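Qui sommes-nous

Nodholm conçoit et fabrique des aménagements intérieurs de tiroirs et de petits caissons de plan de travail pour cuisines domestiques, cuisines d'internat et salles de pause. L'atelier a été fondé par Aigars Kivi et Piret Venckus, l'un menuisier, l'autre dessinatrice en quincaillerie. Les locaux comprennent l'atelier de découpe, le magasin de coulisses et une cuisine d'essai, pour une surface totale de 549 m².

La société compte 6 salariés permanents. La production est organisée en petites séries, sur commande ferme, avec un délai de fabrication confirmé à réception des cotes.

Ce que nous fabriquons

Le catalogue se divise en deux familles. La gamme Tamden regroupe les inserts destinés à des tiroirs existants : séparateurs, fonds rapportés, cales latérales. La gamme Siliņa regroupe les caissons autonomes à un tiroir, posés directement sur le plan de travail, sans fixation murale. Les deux gammes partagent les mêmes épaisseurs de paroi et les mêmes entraxes de perçage, de sorte qu'un séparateur Tamden se monte dans un caisson Siliņa sans reprise d'usinage.

Les coulisses sont métalliques, montées en applique sur le flanc du tiroir. Nous n'utilisons pas de coulisses sous caisson pour les petits formats : elles réduisent la hauteur utile et compliquent le remplacement. Le démontage d'un tiroir se fait avec un tournevis cruciforme, caisson en place.

La cuisine d'essai

Chaque modèle passe par la cuisine d'essai avant son inscription au catalogue. Le mobilier y est disposé comme chez l'utilisateur, avec ce que l'on trouve d'ordinaire autour d'un tiroir : vaisselle, boîtes, petit électroménager, flacons. L'essai porte sur l'accès au contenu, l'encombrement tiroir ouvert et le comportement des objets longs, qui se logent souvent en diagonale et finissent par gêner la fermeture.

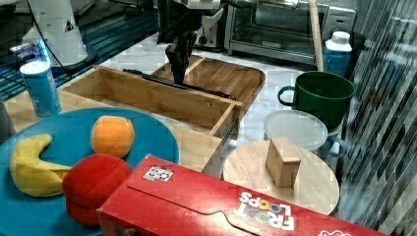

Le cycle d'endurance est fixé à 4 000 ouvertures et fermetures complètes. Le jeu latéral est relevé au départ, à mi-parcours et en fin de cycle, toujours aux mêmes points. Un tiroir dont la façade s'est déplacée par rapport au caisson est démonté, et la cause est consignée avant toute modification du plan. Ott Kairys tient le registre d'essais depuis l'ouverture de l'atelier ; les relevés sont communiqués aux clients professionnels sur demande écrite.

Les charges sont réparties de trois manières : au fond, en façade, puis sur un seul côté. La troisième répartition est la plus sévère pour la coulisse. Elle correspond aussi à un usage courant, en particulier dans les cuisines partagées.

Méthode de rangement

Nodholm ne vend pas seulement des caissons. Depuis le rachat du bureau d'études Marwood, nous réalisons également des plans de rangement pour des cuisines collectives de petite taille. Afaf Dabbas dirige cette activité. La prestation comprend un relevé sur place, un plan d'implantation et une séance de mise en œuvre avec les utilisateurs. 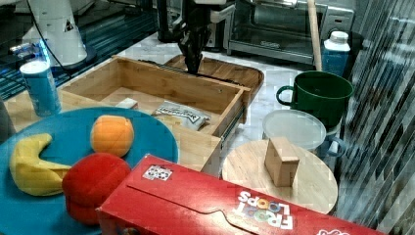
Le relevé commence par le tri du plan de travail. Tout ce qui s'y trouve est affecté à l'une des catégories suivantes : denrées emballées, contenants, ustensiles, vaisselle, objets sans rapport avec la cuisine. La dernière catégorie est rarement vide. Une banane en peluche sur une assiette relève du coffre à jouets, même si sa place semble logique au premier abord ; un sachet froissé au fond d'un tiroir est contrôlé, puis rangé avec les denrées ou jeté. Une boîte de céréales couchée occupe en longueur une bande de plan que l'on récupère en la redressant dans un placard – encore faut-il que la hauteur entre tablettes le permette, et c'est une cote que nous relevons systématiquement. Les planches à découper sont traitées à part et stockées sur chant, à proximité de la zone de préparation.

Le plan d'implantation est remis au format papier et en fichier. Il indique pour chaque tiroir la largeur intérieure, la hauteur utile, la catégorie affectée et, le cas échéant, la référence de l'insert. Les tiroirs à affectation mixte sont évités au-dessous d'une certaine largeur, précisée dans la notice.

Matières et entretien

Les parois sont livrées finies, prêtes à poser. L'entretien se fait au chiffon légèrement humide, suivi d'un essuyage. Les produits abrasifs et les éponges à face grattante sont à proscrire. Les coulisses ne demandent pas de graissage ; un dépoussiérage au pinceau suffit, une fois le tiroir déposé.

Les pièces détachées restent disponibles pour tous les modèles, y compris ceux retirés du catalogue. Le magasin gère 2 415 références, coulisses, vis et façades comprises. Laimutė Toom répond aux demandes de pièces ; indiquer le numéro gravé sous le fond du tiroir, ou à défaut les trois cotes intérieures en millimètres.

Visites

La cuisine d'essai est ouverte aux clients professionnels sur rendez-vous, de 9 h à 12 h. L'atelier de découpe ne se visite pas pendant les heures de production. Fermeture annuelle en juillet ; les commandes de pièces reçues pendant cette période sont expédiées à la réouverture, dans l'ordre d'arrivée.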